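Home Projects Updates Publications People Contact

Kidden progress report to Hunico, period ending May
Prepared by Ntombi Ngcobo, with input from Ghassan Tannous on the planner

Summary of the period

Work this period went into the perception node and the approach planner. The data logger was left alone apart from one bug fix. We are on schedule for the software deliverables and behind on the written interface spec, which is still a draft. Spending is in line with the plan.

Perception

The old segmentation step separated objects from the table by depth alone. That worked for boxes and mugs and failed on anything made of thin rod or wire, where the depth readings drop out or land on the surface behind. We replaced it with a combined step that uses color edges from the wrist camera and treats depth as a second opinion. The new step runs on the same computer as before and needs no extra hardware.

Shiny metal is still the weak spot. Highlights along a rod can break it into several short pieces, and the node then reports two or more objects where there is one. Ghassan added a merge rule that joins pieces lying on the same line. It helps on straight rods. It does nothing for bent ones, so the base of a stand can still come back as separate parts.

We also changed how small marks on the table are handled. Crumbs and lint used to show up as candidate objects and the planner would spend time on them. The node now drops anything below a minimum area before the list is passed on. The threshold is a setting in the config file, and partners with very small parts will want to lower it.

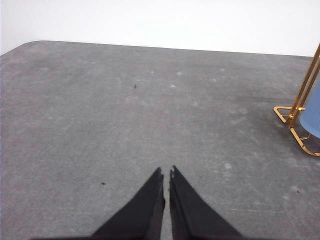 Wrist camera view over the gray work surface, with the gold-colored stand and light blue object at right.

Views like this one are what the planner has to work from when an object is only partly visible. Until this period it would fit a shape to whatever part it could see and plan a grasp on that. The new version marks the object as incomplete and asks for another view first. The extra move costs time, and we have capped it at 2 attempts per object so the arm does not keep circling.

Planning and control

The approach planner now keeps the fingers in its collision model at their current opening. Before, it assumed they were fully open, which ruled out paths that were in fact clear. The change was small in code but touched the message format, so anyone running the Potgieter driver needs to update both packages together.

Ghassan rewrote the replay tool as well. It loads a logged run, feeds the images back through perception, and shows where the new output differs from the old. We have some 700 logged frames in the regression set and add to it when a bug is reported.

Open issues

The hand-eye calibration script still needs a manual restart if the camera drops its connection. The Vondico simulator build does not yet support the incomplete-object flag – runs there fall back to the old behavior without a warning. We plan to fix the warning first and the support after that.

Next period

Finish the interface spec and send it to Hunico for comment. Extend the merge rule to bent rods. Tag a release once the Potgieter driver changes have been reviewed. No change to budget or staffing is requested.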